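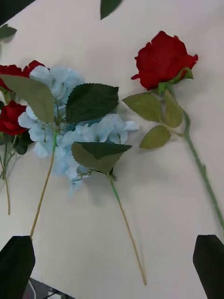
How do I get dust off artificial flowers?
Annelies Schwaiger
My aunt left me a big box of them in December and they're lovely, but so dusty! Is water safe?

Remo Zwahlen
Try a hair dryer on cool first, holding the stem low down – it shifts more than you'd think. If you do want to wash them, dip one petal in cold water and dab it on a white cloth. If color comes off, stick to dry cleaning, I'm afraid.

Hannelore Zürcher
I just shake mine in a bag of salt, dear. Two minutes and done.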